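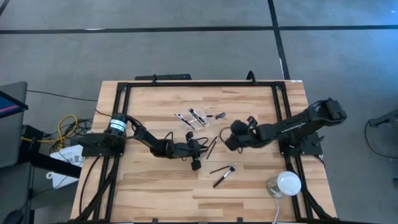
Galteck has opened orders for its Itus two-arm bench kit, the tabletop package it's been teasing since April. Two arms, frame, grippers, cabling, control software. Ships in 7 weeks, the company says. No word on price outside the US yet.

The pitch: small, fiddly sorting and packing jobs. Makeup brushes, for one. Thin handles, soft heads, clear plastic bags. Galteck lists 140 ready-made tasks in the software, brush handling among them, and buyers can add there own by guiding the arms through a job.

Spare finger sets are sold seperately. So is the wrist camera mount.
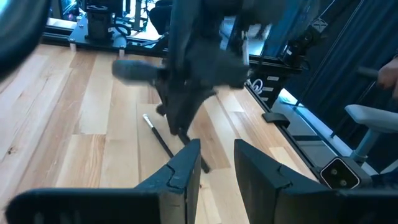 MASANO, December 17, 2025 — First orders go to Mutiso, a packing contractor that signed for 5 kits and a year of phone support. Mutiso plans to run them on cosmetics lines first, then stationery.

Setup is the part to watch. Manual runs 214 pages and the arms need to be re-zeroed any time the frame gets moved. Galteck will send a tech out for a fee. Remote help comes with the kit, weekdays only.

Warranty covers motors and joints. Not fingers, which count as wear parts, and not cables. Returns accepted if the kit hasn't been bolted down. Orders through the Galteck site, deposit up front, balance due at shipping.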